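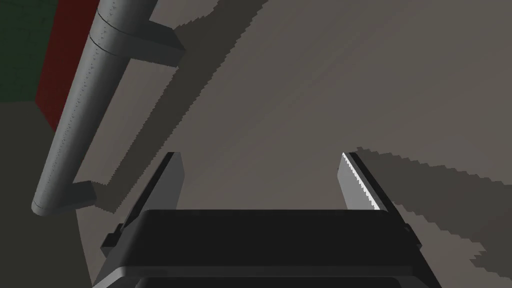 Ticket 1677
Opened by: resident, Loma Street
Category: Bulky items / missed collection
Status: Reopened (again)

Original message
I booked a bulky item pickup through the Clurine website for one couch, one dead dehumidifier and a rolled-up rug. The confirmation said to have everything on the curb by 6 a.m. I was out there in my bathrobe at 5:40, dragging a couch. The truck came up the street, slowed down in front of my house, seemed to think about it, and kept going. Please advise.

Reply from Clurine Pickup Support
Thank you for contacting us. Our records show your items were collected. We are closing this ticket.

Customer reply, ticket reopened
I am typing this from a lawn chair next to the couch. It has not been collected. A cat has moved in.

Reply from Clurine Pickup Support
Sorry for the confusion. Can you please check the following:
1. Items were on the curb by 6 a.m.
2. Items were at least 2 feet from any mailbox, pole or parked car.
3. The address on your booking matches the address where the items are.

Customer reply
1. Yes. See bathrobe, above.
2. The rug was leaning on the mailbox. I have moved it and apologized to the mailbox.
3. I was all set to be offended by this one, but then I looked. The booking says Loma Court. I live on Loma Street. I typed "Loma" and the form filled in the rest, and I clicked Next because I am a trusting person.

So I walked over to Loma Court. The people at that number had put out an old bookcase for a yard sale, with a price tag on it. They no longer have a bookcase. I did not introduce myself.

Reply from Clurine Pickup Support
Thank you, that explains the "collected" status. We have corrected the address and rebooked you at no charge. Please note that dehumidifiers contain coolant and need a separate appliance sticker.

Customer reply
Where do I get a sticker? The site sends me to Rakena Hardware. Rakena Hardware says they stopped selling them in June and sent me to the town office. The town office has a sign on the door telling me to use the site.

Reply from Clurine Pickup Support
That link was out of date and has been removed. Stickers are now mailed out on request. We have sent you one.

Customer reply
It came. Actual sticker, nice bright orange. The dehumidifier has never looked better. It's a Cistar, if that matters to anyone, and it ran for one summer before it started leaving more water on the basement floor than it took out of the air.

Second pickup: couch gone, rug gone. Dehumidifier still here, sticker and all. There's a note taped to it that says SEPARATE TRUCK.

Reply from Clurine Pickup Support
Appliances are picked up by a separate truck.

Customer reply
I had gathered that. When?

Reply from Clurine Pickup Support
The appliance truck will be on your street the next time your recycling goes out. Same rules, curb by 6 a.m. You do not need to book again.

Customer reply
Fine. I'll get the bathrobe ready. Leave this open until I say so, please – I've been "collected" once already.

Also, the cat is now sitting on the dehumidifier. It does not have a sticker.

Status: Waiting on appliance truck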